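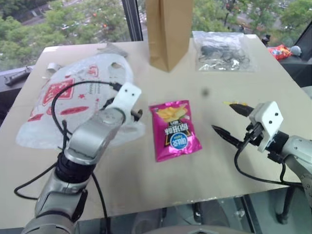 4.3 Setting Out and Clearing the Snack Table

This section applies to the window tables on the upper floors of the Molturau building. It covers the preparation of the tabletop, the handling of packaged snacks, and the clearing of wrappers and bags at the end of each service period. Instructions for hot drinks and for the serving counter are given in Section 5.

Before you begin

Wash and dry your hands. Have ready one clean cloth, the surface cleaner supplied with the Skirkby cleaning set, and a lined waste bin. The tabletop must be dry before any food package is placed on it.

Preparing the table

1. Remove all articles left over from the previous period, including small scraps of wrapper. Scraps are easily missed against the beige surface; check it from a low angle with the window in front of you.

2. Spray the cleaner onto the cloth and wipe from the window side toward yourself. Do not spray the tabletop directly.

3. Allow the surface to dry for 9 minutes.

4. Bring the snacks to the table in a single carrier bag. Take the packages out one at a time and lay each one flat, printed side up, so that the product name can be read.

5. Place small bags of chips near the center of the table. Keep packages at least 30 centimeters from the window glass. Direct sun will warm a sealed bag and may cause it to swell.

Note: Packages with labels in a language other than English may be set out only if the ingredient list has been translated and filed in the allergen binder. If no translation is on file, return the package to the storeroom.

Checking the packages

6. Examine the crimped seal at each end of the bag. A sound seal is flat and continuous. Set aside any bag with a split or lifted seal.

7. Press lightly on the middle of the bag with two fingers. The bag should resist and recover its shape. A bag that stays flat has leaked and must not be served.

8. Read the date code and enter it on the Lumbantobing stock sheet. Bags within one month of their date are to be placed out first.

CAUTION: Do not pick up a chip bag by pinching one corner. The film may tear along the seal and spill the contents. Support the bag from beneath, or hold it lightly at both sides.

Plastic carrier bags

Large plastic bags may lie on the table while it is being set out or cleared. They must be taken away before guests are seated.

9. Confirm that the carrier bag is empty. Small packages can be difficult to make out through translucent plastic — open the bag and look inside.

10. Smooth the bag flat, press out the air, and fold it lengthwise twice. Store folded bags in the drawer unit marked Dratov. The drawer holds 40 bags; surplus bags go to film recycling.

WARNING: Plastic bags present a suffocation hazard. Keep them away from infants and small children at all times.

Clearing the table

11. Collect opened packages first, folding the top over twice to hold in the crumbs.

12. Return unopened packages to the storeroom and correct the stock sheet.

13. Repeat steps 1 and 2. If the table will not be used again the same day, lower the window shade.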